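Galeria: a mesa dos utensílios da cozinha partilhada

Pestaditz, cozinha do rés-do-chão

Quando a Lindiwe Kruger me pediu que fizesse a página de galeria sobre os utensílios da cozinha, respondi-lhe que não via grande interesse em fotografar uma taça. Continuo a não ver. Mas a discussão sobre o que vale a pena guardar nos armários arrasta-se desde maio, e há quem defenda com ar muito sério que uma panela eléctrica de arroz mudou a maneira como almoçamos. Fica então registado o que temos, com as minhas reservas ao lado.

Convém explicar de onde vem a conversa. O Pieter Du Plessis leu algures, num desses boletins de organização doméstica, que uma cozinha partilhada se resolve com poucos utensílios, todos da mesma cor, e com lugares marcados para cada um. Gostou da ideia, imprimiu-a e colou-a na porta do frigorífico. A folha ainda lá está. Promete menos louça suja, menos discussões e refeições mais equilibradas, tudo por obra de umas taças cor-de-rosa. Perguntei em que estudo se baseava a parte das refeições equilibradas. O Pieter disse que era senso comum.

O senso comum custou-nos 117 euros, já com portes. Tenho o talão da Plutard, a loja que nos vendeu o conjunto, e nele vem uma linha que diz apenas «acessórios». Pedi que me discriminassem os acessórios. Ainda espero.

Quanto à cor, não tenho nada contra o cor-de-rosa. Tenho alguma coisa contra a teoria de que a fruta apetece mais num prato cor-de-rosa do que noutro qualquer, teoria que me foi exposta duas vezes pelo Marthinus Dlamini, de pé, enquanto eu tentava comer. A maçã sabe a maçã. Se estiver farinhenta, há-de estar farinhenta em qualquer loiça.
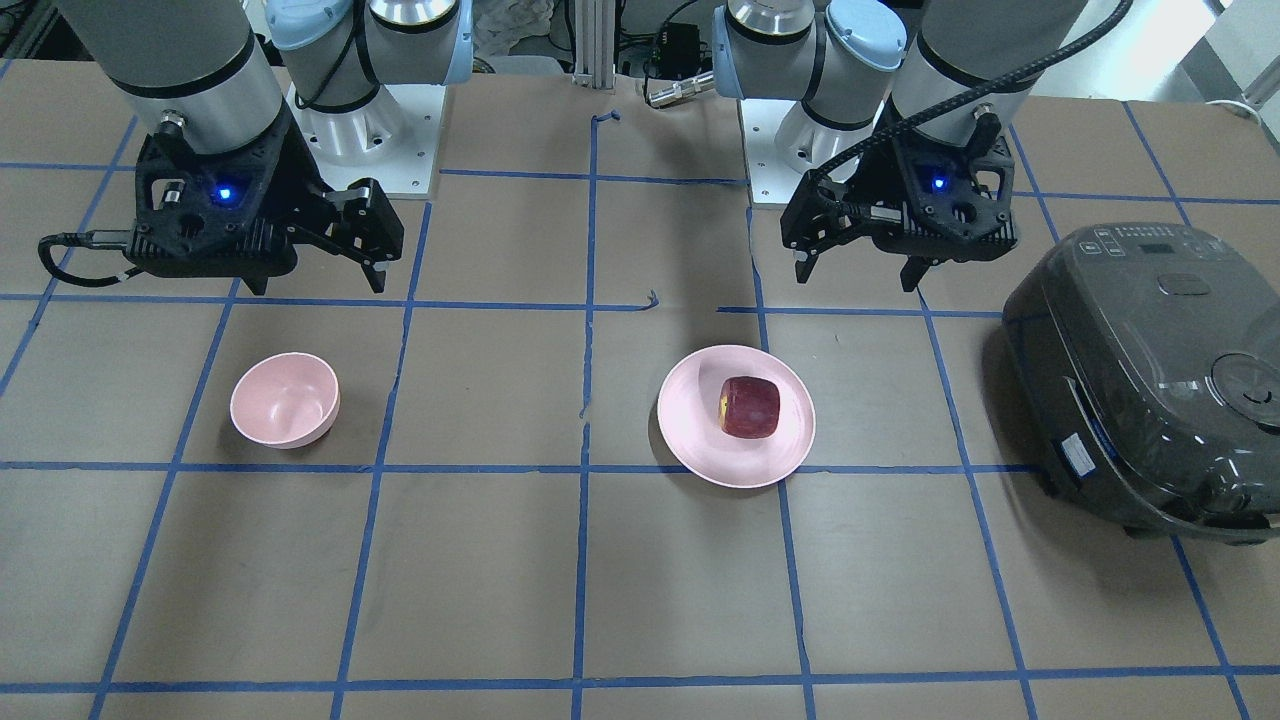 Taça cor-de-rosa à esquerda, maçã no prato da mesma cor, panela de arroz na ponta direita. A fita azul faz os quadrados; o prato ficou por cima de uma das linhas.

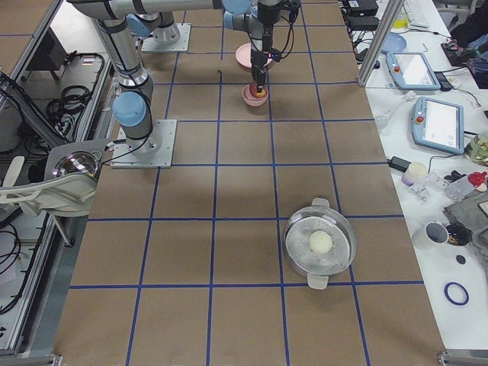

Um pão redondo e branco na panela transparente, com a tampa posta. Dois recipientes cor-de-rosa de tamanhos diferentes, mais atrás.
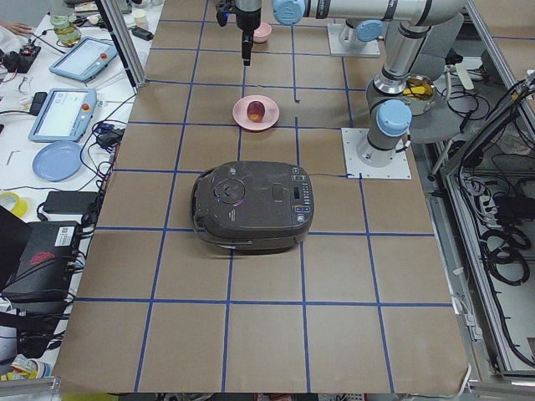 A panela de arroz cinzenta, com duas luzes no painel, uma azul e outra laranja. Mais uma vez o prato em cima da fita.

Passo às reservas, por ordem de irritação.

A quadrícula. A ideia dos lugares marcados com fita foi apresentada como se viesse arrumar a vida a toda a gente. Um quadrado para cada coisa e cada coisa no seu quadrado, dizia a folha do frigorífico. Acontece que os quadrados foram feitos antes de alguém medir a loiça, e a fita não obriga um prato a nada. Sugeri que se medisse primeiro e se colasse depois. O Sibusiso Shabalala respondeu que as linhas eram uma orientação e não uma regra, o que me parece uma forma simpática de admitir que não servem. O papel pardo, esse, aceito-o. Troca-se quando se suja e poupa-se o tampo. Também enruga e também se rasga, e quem compra o rolo sabe disso.

A panela de arroz. Aqui a fé atinge o ponto mais alto. Já me garantiram que o arroz sai sempre perfeito, que não pega, que se pode ir à vida e voltar. Fiz as minhas contas à mão: entre medir, lavar, esperar e lavar outra vez a cuba, não ganho tempo nenhum em relação a um tacho com tampa. Reconheço que não preciso de ficar a olhar para ela. Reconheço também que a Lindiwe faz nela um arroz com cardamomo de que repeti, e ela não perde ocasião de mo lembrar. Mas um bom arroz prova que a Lindiwe sabe cozinhar. Quanto ao aparelho, gostava de o ver nas mãos do Marthinus antes de tirar conclusões.

Há ainda a questão dos botões. São muitos para uma coisa que coze arroz. Perguntei a cinco pessoas que programas usavam e todas usam o mesmo. Os restantes servem, suponho, para justificar o preço. O manual dedica 25 páginas ao assunto e gasta a primeira a felicitar-me pela compra, que nem fui eu que fiz.

O pão ao vapor. Dou aqui alguma razão aos entusiastas, a contragosto. Uma panela transparente deixa ver o que lá está sem levantar a tampa, e quem já estragou uma fornada por curiosidade percebe a vantagem. O Dionysis Tsolakis, que faz a massa de véspera, jura que o vidro coze de forma mais uniforme. Pedi-lhe que me explicasse porquê e a explicação meteu a palavra «energia», pelo que desisti. A minha opinião é que o pão do Dionysis é bom porque ele deixa levedar a massa o tempo que ela pede. No tacho velho com o cesto de bambu saía igual, e dessa vez ninguém falou de vidro.

As taças. A pequena serve para molhos, azeitonas, um ovo. A grande é demasiado baixa para sopa e demasiado funda para salada, embora haja quem a defenda para ambas. Experimentei com caldo verde e limpei a bancada a seguir. Talvez seja boa para descascar feijão. É a utilidade mais digna que lhe encontro e já a propus por escrito.

A fruta. Diz-se que ter uma maçã à vista faz com que se coma mais fruta. Pode ser. Eu vejo-a, reparo que lá está e vou buscar bolachas. O Sibusiso afirma que passou a comer uma por dia desde que há prato. Também passou a vir de bicicleta e a deitar-se cedo, de modo que não sei ao certo que mérito cabe à loiça.

O que proponho, e já o disse na última conversa, é o seguinte. Fica a panela de arroz, visto que está paga e que a maioria gosta dela. Fica a de vidro, a cargo do Dionysis. Ficam o prato e a taça pequena. A grande vai para a prateleira de cima até alguém lhe descobrir uma função que não envolva caldo. E não se compra mais nada da mesma linha, nem o jarro, nem os suportes, nem a caixa do pão que vi assinalada a caneta no catálogo da Plutard, na página 80. Sei de quem é a letra.

O Pieter pede que acrescente que discorda de quase tudo. Está acrescentado. Pede também que se ponha aqui a ligação para a folha do frigorífico, para que os leitores possam julgar por si. Quem a quiser ler tem-na na porta, por baixo do íman da Mofokeng, e pode aproveitar para ver se o leite ainda está dentro do prazo.

Comentários e correcções devem ser deixados no caderno ao pé do lava-loiça. Leio tudo, embora nem sempre acredite.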